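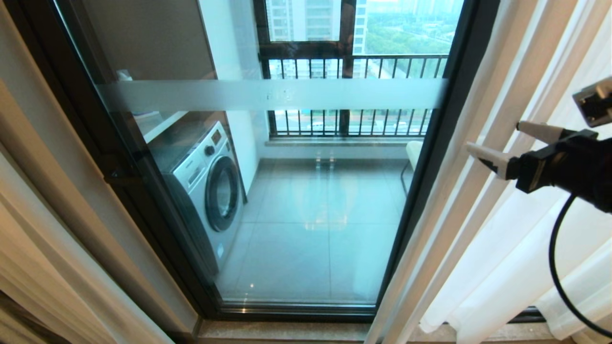
2025年9月22日

先写，写到哪算哪，锅里还炖着东西。

阳台收拾完了。差不多算完了。门玻璃还没擦到位，等会儿说。

起因是窗帘。米色那层一直往推拉门的轨道那边垂，每次开门都要先拿手拨一下，拨了大半年，前天终于烦了，想说把它往左边多收一点，拿个绑带绑住。结果一蹲下来看见轨道。完了。轨道里什么都有，头发，线头，一粒不知道哪年的米，还有那种灰和水汽混在一起干掉以后的硬壳，指甲抠不动。于是绑带没绑，去拿牙刷了。

我收拾东西一直是这个毛病。想干A，看见B，B干到一半又去干C。最后A还在那里。窗帘到现在也没绑。

轨道怎么弄的，记一下，免得明年又忘：

先干着弄，别上来就倒水。我上次就是直接倒水，全成泥了，往缝里钻，越擦越多。这次先用吸尘器那个扁嘴吸一遍，吸不到的角落拿旧牙刷扫，扫完再吸。然后喷小苏打水，放着。放多久没看表，去晾了一桶衣服回来，大概那么久。再拿一次性筷子裹布，顺着槽推。推出来的东西不描述了。布换了好几块，最后一块出来还是灰的，我就当它干净了。

门顺了很多。以前推到中间要顿一下，得用胯顶，现在一只手就走。早知道早弄。

轨道前面那条石头门槛也一起擦了，米色的，平时看不出脏，湿布一过，布是黑的。石头上别用醋，楼下五金店老板说的，说会把面吃掉。我没试过，反正不用就是了。

接着是阳台里面。

阳台窄，搬进来的时候我妈说这能干嘛，转个身都费劲。能干嘛，能放洗衣机呀。洗衣机靠左边白墙，上头墙上一层白的，堆洗衣液柔顺剂夹子和一堆没处去的东西。右边一把白椅子，有时候坐，多数时候放洗好的还没挂的衣服。中间就是过道。我觉得够了。

洗衣机是二手的。前房客Lachlan Kerr留下来的，走之前问我要不要，700块，带进水管。我当时还想还价，他说那就700再送你一把椅子。椅子就是那把白的。后来想想椅子才是我占到的便宜，细腿，看着不结实，坐了这么久也没散。他现在搬去Skorasstead了，偶尔发消息问洗衣机还转不转。转的。上个月脱水的时候声音大了一阵，我垫了块东西，好了。

既然都蹲下来了，洗衣机也顺手清了一遍。

胶圈。滚筒洗衣机的人都懂，那圈灰胶圈翻开来，一股味道。里面捞出来一只袜子（找了很久的那只，另一只我一月份已经扔了，气死），硬币，还有半张泡烂的小票。小票上的字糊了大半，就看得出一个88，八十八块钱买了什么完全没印象。想了一晚上。没想出来。

胶圈这样弄：纸巾浸了清洁剂塞进褶子里，塞一整圈，关门，放一晚上。第二天抽出来擦。霉点淡了，没全没，底下那几颗因该是长进去了。再来一次吧，下周。

过滤口也开了。右下角那个小盖子。记得！先！垫！毛巾！我没垫。水一下子出来，灰砖地上全是，那个砖亮面的，一湿滑得要命，差点坐地上。拖了两遍。不过也好，地顺便拖了。

亮面砖这件事我能抱怨很久。装的人一定没自己拖过地。干净的时候是真好看，窗外的光倒在地上，整个阳台看着大一截。可是脚印也看得一清二楚，水渍也是，头发也是。试过好几种拖法，现在固定成这样：先扫，再湿拖，最后拿一块干的平板布倒着退出来，退到门槛外面。一定要倒着退。我有一次从门口往里拖，把自己拖到栏杆那头去了，站在那里等地干，傻站着看楼下的车。

洗衣机上面那层，清出来的东西：

空的洗衣液瓶，不止一个，为什么空了不扔，问我自己。
一包Pandberg的夹子，买来没拆，而我一直嫌夹子不够用。
前房客的一罐什么粉，没标签，扔了。
Altau的除湿袋，已经全成水了，提起来的时候手抖了一下，还好没漏。
手套，单只。
说明书，洗衣机的，原来在这里！之前那个脱水响的问题我在网上查了半天，说明书就在机器头顶上。

现在上面留得很少。洗衣液一瓶，夹子一盒，别的都下来了。伸手就够得着，不用踮脚扒拉。能维持多久不知道，上次也是这么发誓的。

说到洗衣液，顺嘴一句，我以前倒太多了。凭感觉倒，一盖子满满的，衣服出来发硬，毛巾像砂纸。Naqvi那家洗衣店的阿姨看了我送去的被套，摸了一下就说你放太多了吧。回来减到一半，毛巾软了。胶圈那股味道也小了，可能有关系可能没有。水温我一般不动，就那个旋钮转到常用那格，旁边小屏幕跳出来时间，走人。衣服分深浅，别的不分。内裤袜子手洗。好了不说了。

栏杆。黑的金属栏杆，一根一根竖的，装在矮台子上面。擦栏杆有什么窍门吗，有的话留言告诉我。我是戴着旧棉手套一根一根捋下来的，捋完手套扔掉。比抹布快，抹布绕来绕去的烦。底下那个矮台子才是积灰的大头，靠着窗，风一来灰就停在那里。湿布走一遍，再走一遍，角落用牙刷，还是那把牙刷，它今天很辛苦。

窗户外面那一面没擦。够不着，也不想够。对面那栋浅色的高楼有一次请人来吊着绳子擦外墙，我在阳台看得手心冒汗，从那以后我对外侧玻璃完全释怀了，下雨会冲的。右边那片树还是绿的，远处灰蒙蒙，跟玻璃脏不脏没多大关系，天就是那样。

然后玻璃门。唉。

推拉门这块玻璃是我最想弄好也是弄得最差的。里面擦了，外面也擦了，擦的时候觉得特别透，过一会儿太阳角度一变，印子全出来了。手印，抹布拖过的弧，还有不知道是里面还是外面的一道。里外跑了好几趟，每趟都觉得那道在另一面。

中间那条磨砂的更烦。横着一长条，白的半透明，防人撞上去的。刚搬来我嫌它难看，想撕，拿指甲试了试边，没敢继续。后来有朋友来吃饭，端着盘子往阳台走，到跟前看见那条才停下，从此我不提撕了。可是它的上下边会藏灰，细细一条线，湿布一抹灰就在边上结住。我的办法是干的超细纤维布横着顺边走，别来回蹭。好一点，没有好很多。

试过的：

报纸。都说报纸好，我擦完手是黑的，框边上也蹭黑了，深古铜色的框倒看不大出来。
白醋兑水。玻璃还行，味道大，而且要小心别滴到门槛石头上，前面说了。
洗洁精一滴加一盆水，再用刮水器。目前最好。一滴就是一滴，多了全是泡，刮完一层雾。刮一下擦一下刮条，不擦的话每一道都留线。刮到磨砂条那里要抬起来，分成上下两截刮。
玻璃喷雾。买的，20块，也就那样。

时间也重要，别大太阳底下擦，水干得比手快。我偏偏每次都是太阳好的时候才有心情擦，所以每次都有印子。这回也一样，还有几块糊的。放那了，阴天再说。

窗帘还没讲完。

右边那层白纱我拆下来洗了，左边米色的没拆，太重，挂钩也多，想想就累。纱帘装网袋，轻柔，脱水调最低，洗完不用晒，湿着直接挂回去，自己垂着垂着就平了。这个是真的好用，省得熨。就是下摆会滴水，地上铺条毛巾。一开始没铺，地板上一小滩，踩了一脚。

挂回去的时候少了3个钩。三个。拆的时候明明全放在一个碗里的。找了椅子底下，洗衣机后面，网袋里翻了两遍，没有。最后从旁边几个褶子上匀了一下，隔得开一点，不细看看不出来。钩子肯定哪天会自己冒出来，多半在胶圈里。

白纱长，一直拖到地，吸灰很厉害，下面那一截洗之前是灰的，我还以为它本来就那个色。洗完挂上去整间屋子亮了一点，也可能是我心理作用。左下角还有一片棕色的帘子，颜色深，耐脏，这次放过它。

推荐顺序，给跟我一样的人。我是全反着来的，所以拖了三遍地：

纱帘先拆，扔进去洗。趁机器在转，清上面的架子，擦墙。机器停了挂纱帘。然后清机器自己，胶圈过滤口，垫毛巾。栏杆，矮台子。轨道。玻璃。地最后。地真的要最后。

我是轨道，地，机器，地，纱帘，玻璃，地。中间还吃了碗面。

有人会问晾衣服在哪晾。就那边晾，折叠架子，用的时候拉出来，把过道堵死，人侧着过。不用就收回屋里靠墙。南方回潮的时候晾不干，那阵子我把架子拖进客厅对着风扇吹，门关死。推拉门关严了湿气进来得少很多，这也是轨道要清的一个理由，以前底下卡着东西，门总差一条缝，我还以为是门歪了，都准备找人来修了，省了一笔。

对了轨道里我挤了一点点硅油，别用做菜的油，别问我为什么知道，粘灰粘得更快。

收拾完那天傍晚，坐在那把白椅子上喝了罐汽水。脚搁在矮台子边上。楼下路上车不多，树那边有鸟叫，吵，听着也还好。想说以后每天都来坐一会儿。今天呢，椅子上已经又堆了一摞毛巾了，刚收的，还没叠。

接下来想弄的，随便列：

绑带，窗帘的绑带！！买了都买了，再不绑说不过去。
椅子腿底下贴毛毡，在砖上拖的声音刺耳，楼下没来说过，可是我自己听着难受。
那层架子想加个浅盒子，夹子有地方去。
玻璃再擦一遍，等阴天。
胶圈第二轮。
养盆东西？放栏杆那头的矮台子上，晒得到太阳。我养什么死什么，薄荷也死过。先量一下台子有多宽再说吧，怕放不稳。评论里如果有人知道什么是渴几天也没事、热也没事的，报个名字给我。多肉不用报，死过了。

还有上一篇底下问去渍的那位，领口的黄我是用肥皂先搓，再泡，再丢机器，别直接上漂白，白衬衫会发黄得更厉害，我有一件就是这么没的。咖啡渍要趁早，隔夜的我也没招。油点用洗洁精，干的衣服上直接点，揉一揉放着在洗。粉底液那个没弄过，问别人吧。

锅开始响了，去关火。毛巾回来再叠。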